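Buscar en el portal Introduzca un término Buscar

Lista de comprobación para la inspección interna de locales de trabajo, zonas comunes y almacenes -- Edificio Mulleck 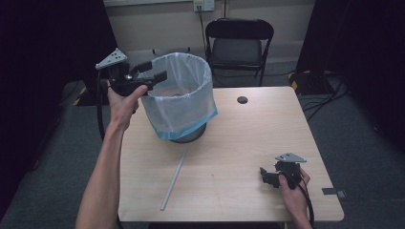
2018-02-14
Redacción: Vinzenz Brunner, Servicio de Prevención. Revisión: Severin Moser, Gestión de Edificios.

1. Objeto y ámbito de aplicación

La presente lista recoge el resultado de la inspección interna ordinaria del edificio Mulleck y sirve de modelo para las inspecciones sucesivas. Comprende la planta baja, las dos plantas superiores, el sótano de almacenamiento y el patio de carga. Quedan excluidas la cubierta y la sala de calderas, sujetas a un régimen de revisión propio contratado con la empresa Lüthi.

Cada punto se califica con una de las siguientes anotaciones: Conforme, Conforme con observaciones, No conforme o No aplicable. Toda calificación distinta de Conforme va acompañada de un comentario. Los comentarios se redactan de forma que una persona ajena a la inspección pueda localizar el punto y comprobar su corrección.

La superficie inspeccionada es de aproximadamente 430 metros cuadrados por planta.

2. Vías de evacuación y salidas

2.1 Puertas de salida practicables desde el interior sin llave. Conforme.

2.2 Pasillos principales libres de obstáculos en toda su anchura. No conforme.
Comentario: en el pasillo norte de la primera planta se hallaron cajas de archivo apiladas junto al armario eléctrico. El departamento responsable fue informado durante la visita. Las cajas deberán trasladarse al sótano o entregarse para su destrucción. No se admite su reubicación en otro pasillo.

2.3 Señalización de salida visible desde cualquier punto del recorrido. Conforme con observaciones.
Comentario: el rótulo situado sobre la puerta de la escalera este queda parcialmente oculto por el cartel informativo del comedor. Procede bajar el cartel o retirarlo.

2.4 Alumbrado de emergencia. Conforme con observaciones.
Comentario: de las 22 luminarias ensayadas, una no se encendió al interrumpir la alimentación. Se encuentra en el rellano entre la planta baja y la primera. Se ha solicitado la sustitución de la batería.

2.5 Escaleras: pasamanos firmes, peldaños sin desgaste, bandas antideslizantes completas. Conforme con observaciones.
Comentario: falta un tramo de banda en el último peldaño de la escalera este. La misma observación figuraba ya en la inspección de julio y sigue pendiente. Se eleva a prioridad alta.

2.6 Punto de reunión exterior señalizado y accesible. Conforme.

3. Protección contra incendios

3.1 Extintores en su soporte, con precinto y manómetro en zona correcta. Conforme con observaciones.
Comentario: el extintor del taller de mantenimiento estaba apoyado en el suelo. El soporte presenta un tornillo suelto. Mantenimiento lo ha fijado el mismo día; se verificará en la próxima ronda.

3.2 Acceso libre a bocas de incendio y pulsadores. Conforme.

3.3 Puertas cortafuegos sin cuñas ni otros elementos que impidan el cierre. No conforme.
Comentario: la puerta que separa el almacén del patio de carga se mantenía abierta con un calzo de goma. Se retiró el calzo. El personal de recepción de mercancías alega que el cierre automático resulta incómodo cuando se trabaja con carretillas -- el argumento es comprensible, pero no modifica la obligación. Se propone estudiar la instalación de un retenedor electromagnético conectado a la central de detección. Hasta entonces, la puerta permanecerá cerrada fuera de las maniobras de carga y descarga.

3.4 Detectores sin cubrir y sin daños visibles. Conforme.

3.5 Almacenamiento de productos inflamables en armario homologado. Conforme con observaciones.
Comentario: el inventario colocado en la puerta del armario no coincide con el contenido. Figuran dos disolventes que ya no se utilizan y no figura el desengrasante Citurard, incorporado posteriormente. La ficha de datos de seguridad de este último deberá añadirse a la carpeta del taller.

4. Instalación eléctrica

4.1 Cuadros cerrados, rotulados y con acceso despejado. No conforme.
Comentario: véase el punto 2.2. El armario del pasillo norte no podía abrirse por completo.

4.2 Cables y clavijas sin deterioro. Conforme con observaciones.
Comentario: se retiró del servicio una alargadera con la cubierta agrietada en el despacho de administración. Se recuerda que los equipos deteriorados no deben repararse con cinta aislante.

4.3 Ausencia de regletas conectadas en serie. No conforme.
Comentario: se localizaron dos casos en la segunda planta. En uno de ellos la segunda regleta alimentaba un calefactor particular. Los calefactores particulares no están autorizados en el edificio. Quien considere insuficiente la temperatura de su puesto debe comunicarlo a Gestión de Edificios, que efectuará una medición.

4.4 Cables tendidos fuera de las zonas de paso o protegidos con canaleta. Conforme.

4.5 Interruptores diferenciales: prueba mediante pulsador. Conforme.

5. Orden, limpieza y residuos

5.1 Suelos secos, íntegros y sin riesgo de tropiezo. Conforme con observaciones.
Comentario: una baldosa del acceso al comedor se mueve al pisarla. Señalizada provisionalmente.

5.2 Contenedores suficientes, en buen estado y vaciados con la frecuencia prevista. Conforme.

5.3 Separación de residuos conforme al plan interno. Conforme con observaciones.
Comentario: en el contenedor de papel de la primera planta aparecieron envases de plástico y restos de comida. Se renovarán los adhesivos indicativos. El servicio de limpieza solicita, además, que no se depositen objetos punzantes ni vidrio roto en bolsas ordinarias. Para estos residuos existe un recipiente rígido en el taller.

5.4 Estanterías ancladas y con indicación de carga máxima. No conforme.
Comentario: cinco módulos de la marca Gruvavar, instalados en el sótano tras el último traslado, carecen de anclaje a la pared. Uno de ellos se desplazó al aplicar una presión moderada con la mano. Los módulos deberán vaciarse por encima de la altura del hombro hasta que se complete el anclaje. La indicación de carga falta en la totalidad de los módulos citados.

5.5 Objetos pesados almacenados en los niveles inferiores. Conforme con observaciones.
Comentario: se encontraron bidones de producto de limpieza en el nivel superior de la estantería contigua al montacargas. Reubicados durante la visita.

5.6 Escaleras de mano con calzos, tirante y etiqueta de revisión. Conforme.

6. Puestos de trabajo

6.1 Mesas y sillas estables, sin astillas ni aristas vivas. Conforme con observaciones.
Comentario: una silla de la sala de reuniones presenta holgura en el respaldo. Se retira hasta su reparación.

6.2 Iluminación adecuada a la tarea. Conforme con observaciones.
Comentario: el nivel medido en el puesto de recepción de mercancías resultó inferior al recomendado para la lectura de albaranes. Se limpiarán las pantallas de las luminarias y se repetirá la medición. Si el resultado no mejora, se instalará una lámpara de apoyo.

6.3 Ventilación y temperatura. Conforme.

6.4 Espacio suficiente para levantarse y girar sin obstáculos. Conforme.

6.5 Pantallas regulables en altura. No aplicable en almacén; conforme en oficinas.

7. Primeros auxilios

7.1 Botiquines completos y dentro de caducidad. No conforme.
Comentario: en el botiquín de la segunda planta faltaban compresas estériles y la solución de lavado ocular estaba caducada. Repuesto por el Servicio de Prevención. Se ruega anotar toda extracción de material en la hoja adjunta, por pequeña que sea; la hoja estaba en blanco.

7.2 Teléfonos de emergencia visibles y actualizados. Conforme con observaciones.
Comentario: el cartel del sótano conserva la extensión anterior de la recepción.

7.3 Personal con formación vigente en primeros auxilios en cada turno. Conforme.

7.4 Registro de accidentes e incidentes al día. Conforme.
Comentario: se valora positivamente que se hayan registrado también incidentes sin lesión.

8. Patio de carga

8.1 Pavimento sin hielo ni acumulación de agua. Conforme con observaciones.
Comentario: el sumidero junto al muelle desagua con lentitud. En época de heladas debe esparcirse sal antes de la primera entrega de la mañana. El depósito de sal estaba lleno.

8.2 Separación entre circulación peatonal y de vehículos. Conforme con observaciones.
Comentario: la pintura del paso peatonal se ha borrado en la zona de giro de los camiones. El repintado se programará cuando la temperatura exterior lo permita.

8.3 Topes y protecciones del muelle. Conforme.

8.4 Carretillas: revisión periódica y llaves bajo custodia. No conforme.
Comentario: una de las carretillas se encontraba estacionada con la llave puesta y sin operario en las inmediaciones. El responsable de turno ha sido advertido por escrito.

9. Plazos de corrección

Las deficiencias calificadas como No conforme se corregirán en un plazo máximo de 7 días, salvo la relativa al anclaje de estanterías (5.4), cuyo inicio será inmediato. La instalación del retenedor mencionado en 3.3 requiere presupuesto y se tramitará por separado. Las observaciones restantes se atenderán dentro del programa ordinario de mantenimiento.

Cada departamento comunicará la corrección por escrito a Gestión de Edificios, con indicación del número de punto. No se aceptarán comunicaciones verbales. Los puntos cuya corrección no se haya comunicado se considerarán abiertos -- con independencia de su estado real -- y se trasladarán a la inspección siguiente con prioridad alta.

10. Conformidad

Inspección efectuada por: Vinzenz Brunner
Revisada por: Severin Moser
Distribución: jefaturas de departamento, recepción, taller de mantenimiento, tablón de la planta baja

Las alegaciones a los comentarios se dirigirán al Servicio de Prevención antes del vencimiento del plazo señalado en el apartado 9.

Contacto | © Servicio de Prevención, Edificio Mulleck | Volver arriba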